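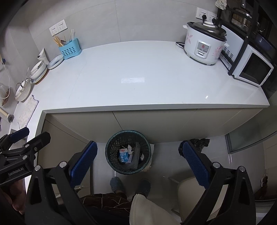 Hand-held grippers in a kitchen, with a wastebasket on the floor under the counter.

Selludeo Household Recording Service Opens to Tarwood Members

Equipment and Services
Posted Jun 14, 2019

The Tarwood Robotics Resource Office has completed its review of Selludeo, a recording service offered by Caltis for groups that train robots on household work. Members may now place orders through the office. The service supplies demonstrations of everyday tasks carried out in furnished homes by trained operators using hand-held grippers, each with its own camera. Recordings are delivered with the camera video, the opening of the gripper fingers, and the path of each hand through the room.

Several member groups have asked for material of this kind over the past year. Most of the demonstrations held in our shared archive were made at the test benches in the Chu Building, where the lighting is even and the tables are kept clear. Models trained on that material have performed well on the same benches and poorly elsewhere. A kitchen in daily use has reflections on the counter, cords hanging from outlets, dishes stacked where the family left them, and a floor that holds as many objects as the shelves. The review was meant to establish if an outside service could supply recordings from such rooms at a quality our members can use.

What is offered

An order is made up of task sets. A task set covers one activity in one home, repeated with changes in the starting position of the objects. The requesting group describes the activity in plain language and states what counts as a finished attempt. Caltis then returns a short written plan for approval before any recording takes place.

The present catalog includes the following activities:

Clearing a counter and returning items to a rack or shelf
Sorting chopsticks, spoons, and other utensils into a holder
Stacking and unstacking bowls and plates
Folding kitchen towels and small cloths
Picking up items from the floor and placing them in a wastebasket
Emptying a wastebasket and fitting a new bag
Opening and closing cabinet doors and small appliances

Groups may also request an activity outside the catalog. Such requests take longer to plan, and Caltis reserves the right to decline those involving heat, blades, or glassware.

Work may be ordered for one hand or two. Two-handed sets are recorded with a gripper in each hand and a shared clock, so that the left and right streams can be read together. We recommend two-handed recording for cloth and bags, even where the group's own robot has a single arm. The second stream can be set aside later, and it often shows what was holding the object still.

Findings of the review

The office ordered a trial quantity of 1000 attempts, divided among kitchen activities of the kind listed above. Staff in the Chu Building examined the files for completeness and then used part of the material to train a small policy for placing light objects into an open container.

Video quality was good. Exposure adjusted quickly when the operator turned from a bright counter to the darker space beneath it, although strong reflections on glossy white surfaces remained visible in many files. We do not regard this as a fault. Groups using depth estimates should nevertheless plan to mask those regions.

Finger position was recorded at every video frame and matched the visible position of the grip pads in all the files we examined closely. Hand path was less even. When an operator crouched to reach the floor, the view was sometimes filled by a plain cabinet door or by pale tile, and the estimated path drifted until more of the room came back into view. Caltis marks such passages in the index file. Our staff agreed with most of the marks and would have added others. Members whose work depends on exact position at floor level should inspect a portion of the files by eye before training.

The written notes were the strongest part of the delivery. Each attempt carries a start time, an end time, a label for the object handled, and a remark if the operator dropped the object or tried again. Unsuccessful attempts are kept and labeled. Members may ask for them to be left out, but the price is the same, and we advise keeping them.

The variety of objects was better than expected in some activities and narrow in others. Bowls, cartons, and crumpled paper appeared in many shapes and sizes. Towels were mostly of one weight. The office raised this point with Caltis and was told that groups may send their own cloth items with an order and have them returned at the end of the work.

Placement of light objects improved in our small training trial once the new material was added to the archive recordings. The trial was limited to one arm and one type of container, and it should be read as an encouraging sign only. A fuller comparison is planned for September, using robots at two member sites.

Privacy and conduct in homes

Every home is recorded under a written agreement with the adults who live there. Operators remove letters, photographs, medicines, and anything bearing a name or address before work begins. Faces captured by accident are blurred before delivery. Clothing, slippers, and hands may remain visible, as the cameras are close to the operator's body and often point toward the floor.

Members receiving Selludeo files agree to keep them within their own group and the Tarwood archive. Files may be shown in talks and papers. They may not be posted in bulk on a public site. A household may withdraw its agreement at any time, in which case Caltis will notify the office, and members must delete the affected files on request.

Price and delivery

The member price is $1,249 for each task set, with a minimum order of 3 sets. The price includes planning, recording, notes, and one round of corrections. Delivery is made by download or, for larger orders, on a drive sent to the Chu Building for collection. Caltis quotes a period of 9 weeks from approval of the plan. Our trial order arrived within that period — the index files followed separately and had to be requested.

Members may combine orders in order to meet the minimum. The office keeps a list of groups wishing to do so and will put them in touch with one another. Combined orders are invoiced to a single account, and the groups concerned should settle the division of cost before the order is placed.

Formats

Files are supplied in the Selludeo layout, with one folder for each attempt. A converter to the Tarwood archive layout is available from the office and has been tested with the trial delivery. It handles one-handed and two-handed sets. It does not yet carry over the operator's remarks, which must be copied as a separate table. A corrected version will be placed on the shared drive when ready.

The calibration file for each gripper is included once per order. Members should keep it with the recordings, as the finger opening cannot be converted to a true distance without it. If more than one pair of grippers was used, the index names the pair for each attempt.

How to order

Requests should be sent to the Robotics Resource Office on the standard services form, with Selludeo entered as the service name. Please include a description of the activity, the number of task sets, the choice of one or two hands, and the robot on which the material will be used. A sketch or photograph of the end tool is helpful, since finger length affects how the operator is asked to approach objects near walls and under counters.

Sample files from the trial order can be viewed at the data desk in the Chu Building during normal opening hours. They include attempts with floor-level reaching, so that members can judge the hand path for themselves. Groups that have already bought recordings from Caltis under separate terms are asked to inform the office, in order that the same homes and activities are not ordered twice.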